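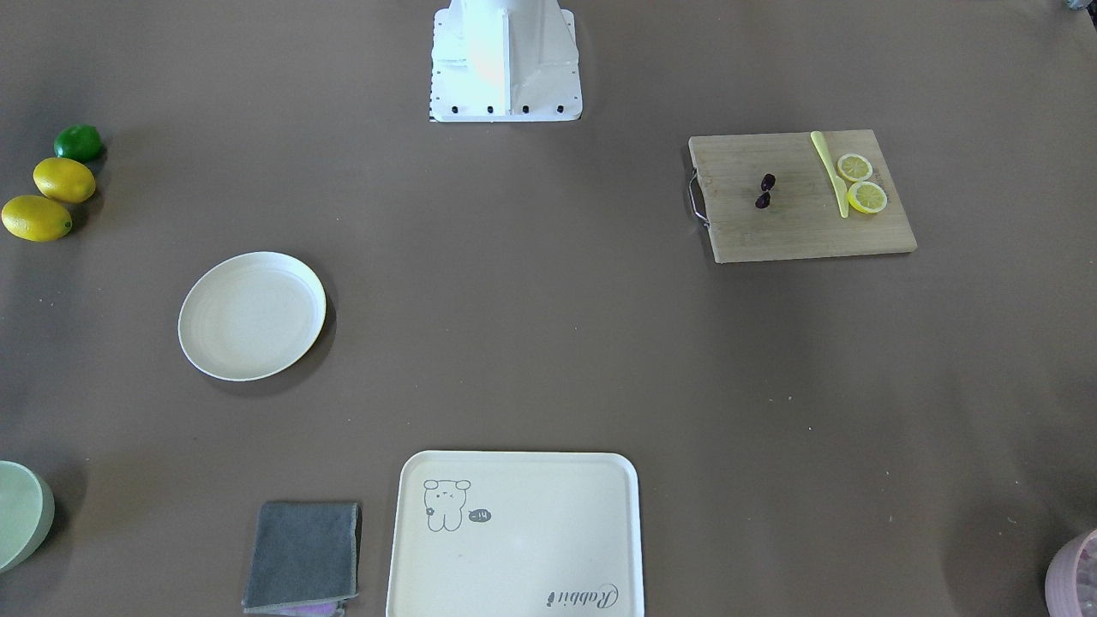
A kitchen task layout at the Stamum collection site in Pelstead, with plate, cutting board and sliced lemon.

PELSTEAD, 2024-07-10 -- Stamum has finished the first stage of Pascu, a program that gathers examples of kitchen work for a robot learning system. Operators guided an arm by remote control through 31 tabletop tasks and logged 2251 usable episodes by the end of June. The target is 3000.

Each episode holds video from a fixed camera, the arm's joint positions and a one-line written instruction. Typical instructions are to move a lemon to the plate or put the knife beside the cutting board. Items are shifted between episodes so that the system does not learn a single layout. Failed attempts are labelled and stored separately.

A second site at Jimadton will begin recording with the same task list. Its tables are a different colour and height -- a deliberate change, meant to test how well the trained behaviour carries over.

Stamum will release the task list and labelling guide once both sites have reported.

Comments (2)

gravelroad: Are the failed attempts going to be released too? Those would be more use to me than the good ones.

t_pelstead: What counts as "usable"? Would like to see the rule written down.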